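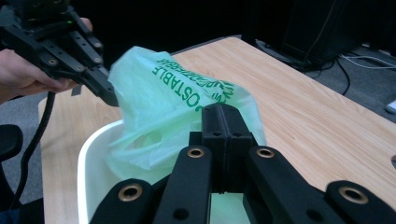 Compostable should mean compostable at home

The word on the bag describes a material under test conditions. It says little about what happens in a garden heap in Gudstead, where the core seldom gets above 30 degrees between October and April.

Industrial composting runs hot, is turned by machine and is screened at the end. A domestic heap has none of these controls. I put four bags through mine last year, cut into strips and mixed with grass and card. After 115 days two had gone. The other two came out on the fork as long green ribbons, fully legible.

Councils make matters worse by disagreeing. Jostitz accepts these bags in the food caddy. Lengyel, served by a different plant, pulls them out with the ordinary plastic and burns them. The same bag, bought in the same shop, is therefore feedstock in one town and contamination in the next.

My proposal is narrow. Print the word alone only where the bag breaks down in an unheated heap. Everything else should carry the words 'industrial only' in letters of equal height — on both faces, and on the roll.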